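**Wanted: part-time coffee cart person, Lolteo train station, mornings**

Sodano Coffee sells coffee to people who are late. We have a cart on platform 2, an awning with opinions about wind, and an opening for one more pair of hands from May through the end of the season.

The shift starts at 5:30 a.m. Please read that again before you write to us. The first train to Bruneck leaves at 6:04, and the people on it don't want to hear about tasting notes. They want a lid that fits. On a busy morning we pour 200 cups before 8, most of them for the same faces in the same order, and you'll know them by their coats within two weeks.

You'll write names on cups with a marker. Spelling is a courtesy – legibility is the job. We have a regular named Siobhan who has been seven different people so far and has taken it well.
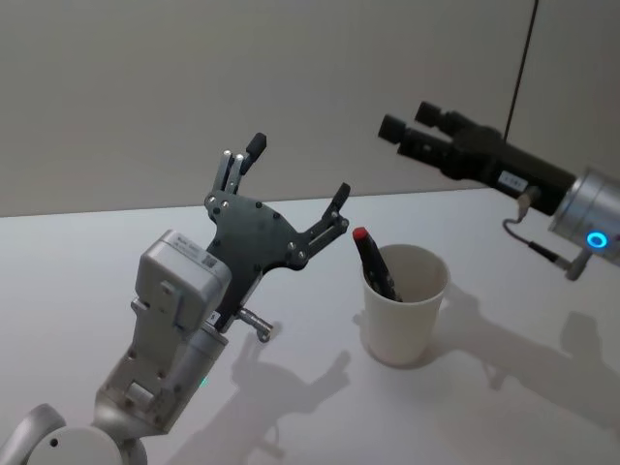 ## What you'd be doing

- Opening the cart, which means one padlock and one swear word
- Pulling shots on a machine older than some applicants
- Restocking milk from the Sani dairy van, whose driver waits for no one
- Making change without sighing
- Closing at 11, wiping down, and carrying the sign back inside

## What we'd like from you

Experience is nice. A working alarm clock is nicer. You should be able to lift a crate of milk and stay polite to a man who has missed his train and thinks the foam did it. Latte art is fine after the 8:15 leaves, and strictly at your own risk before that.

## What you get

Five shifts a week, 2,735 a month before tax, tips split evenly, and all the coffee you can drink while still holding a pitcher steady. Your afternoons are your own, though you'll mostly sleep through them.

Send a few lines about yourself to Édgar Montoya, or drop a note at the cart after 9. Before 9 he will sell you a coffee and forget you were there.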